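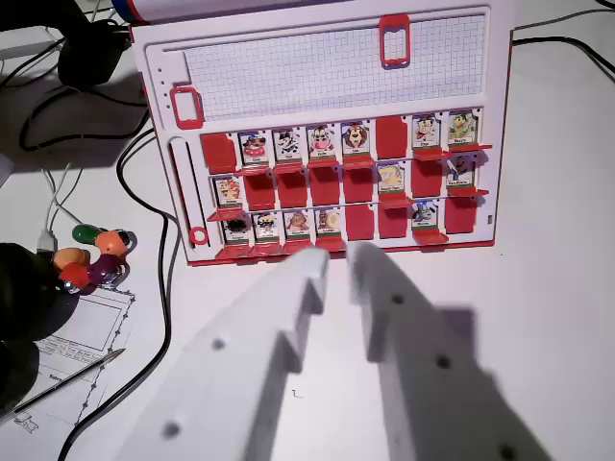

Clellitz Games Support
Ticket 3342: Face tiles on red board fall down during play
Product: two-player guessing game, red board
Category: Parts and wear
Opened by: Frida Blöndal
Handled by: Aksel Zoëga
Status: Closed

Frida Blöndal wrote:

I run a games shelf at a small lending library called Falenero. One of our guessing games has a fault on the red board. Tiles in the middle row drop flat when a player puts down the one next to them. It doesn't happen every turn but it is often enough to spoil a game, as you lose track of who you have ruled out. The blue board from the same box is fine.

The game came to us second-hand in January, so I have no receipt. The box has tape on two corners and the rules are missing. I have all the cards.

What I have tried so far:
Wiped the tiles with a damp cloth and let them dry overnight. No change.
Swapped the character cards between two tiles. The fault stayed with the tile.
Moved the board to a different table. No change.

Is this something I can mend, or do I need a new board?

Aksel Zoëga wrote:

Thank you for the detail. You don't need a receipt for help with this, only for a refund.

The tiles stay up because of a small bump on each side of the hinge. When that bump wears down, or when the tile is not fully pushed into its slot, the tile will fall if the board is knocked. Please check the following, in this order.

1. Stand the board up and flip every tile down. Tap the table beside it. Then put every tile up and tap again. Write down which ones fall.
2. Take out one of the tiles that falls. Hold it at both lower corners and squeeze gently while you lift. Don't pull from the top, the pins can snap.
3. Look at the two pins. They should be the same length.
4. Look at the slot the tile came out of. Bits of card get in there, mostly torn caption strips.

Let me know what you find.

Frida Blöndal wrote:

Did the tap test twice. Tiles that fell, counting from the left:
Middle row, second, third and fifth.
Top row, sixth, but only the second time.
Nothing in the bottom row.

I took out the second and third from the middle row. Pins look equal on both. There was a curl of paper in the third slot and I got it out with a cocktail stick. That tile now stays up. The second one still falls.

One more thing. The card in one of the top row animals has slipped down so that the name is half hidden. Can that be glued?

Aksel Zoëga wrote:

Please don't glue the cards, as they then can't be changed. Slide the card out from the top, fold a thin strip of plain paper behind it and slide both back in together. That takes up the slack.

For the second tile, swap it with one from the bottom row that holds well. If the fault moves with the tile, the tile is worn. If it stays in the same place, the slot is worn and the board needs replacing.

Frida Blöndal wrote:

The fault moved with the tile. Same result with the fifth. So two worn tiles, and the board itself seems sound. The top row one hasn't fallen again in 11 games.

The paper strip worked for the card.

Aksel Zoëga wrote:

Good. I have asked our parts desk to send spare red tiles, part number 679. They come in a bag of four with no cards in them, so keep your old cards. There is no charge. Delphine Esposito on the parts desk has also put in a printed copy of the rules.

To fit a tile, put the left pin in first, then press the right side down until it clicks. It will be stiff for the first few games.

Frida Blöndal wrote:

Parcel arrived 17 Apr 2023, thank you. Fitted two and kept two back in an envelope in the box. The left pin took a fair push on the fifth one. I repeated the tap test with everything up and nothing fell. Oddur Arnardóttir, who does our Saturday-club bookings, has lent the game out again this afternoon.

You can close this.

Internal note, A. Zoëga:
Cause: wear on two hinge tiles, loose paper in one slot.
Fix: tiles replaced, slot cleared, one card packed with paper.
Top row sixth tile not replaced. If the customer writes again about that one, send a single tile and refer to this ticket.
Ticket closed.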